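Notebook, August, after lunch
3 comments | 7 shares

Picking this up from the page before, where I was complaining about the small parts. Bench is down to the white board and the clear divided box now, and I want to get the layout settled before Alistair Moffat comes back with more stuff to put in it.

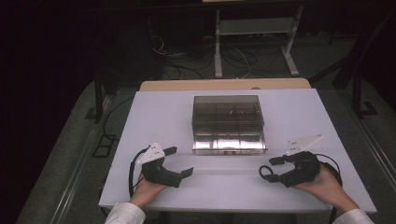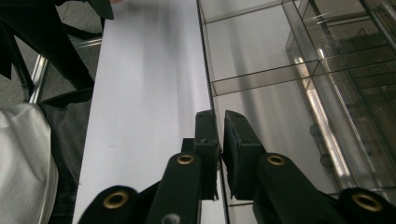 So, where I've got to. I like the clear box for the tiny things, I really do! The old Plustberg tins were sturdier, but I had to open every single one to find a jump ring, and Žofie Krajčí labeled half of them in pencil that rubbed off by spring. With see-through walls I can skip labels for anything bigger than a bead. The glare off plastic is a pain under the overhead lights though (try the side lamp, move the box back a bit, see if that helps).

The plan for now is one kind of part per compartment, no doubling up, even if that means the Jirkum pins have to live in a second box. I tried doubling up in the last one and spent 24 minutes picking washers out of springs, never again. Smallest things go toward the middle where I can get at them from either side, and anything that rolls goes in last.

Keep the white board too. Dropped bits show up so much better on it than on bare table, and it wipes down fast. Žofie wants a lip along the front edge. I'm not convinced, my wrists would be on it all day, but she can try it on her own bench first.

To do: ask Matoušek if they still sell spare dividers, order one more box from Prildale, find out who has the good tweezers. Alistair says the next bag is 3,000 mixed pieces, so I'd better clear a shelf tonight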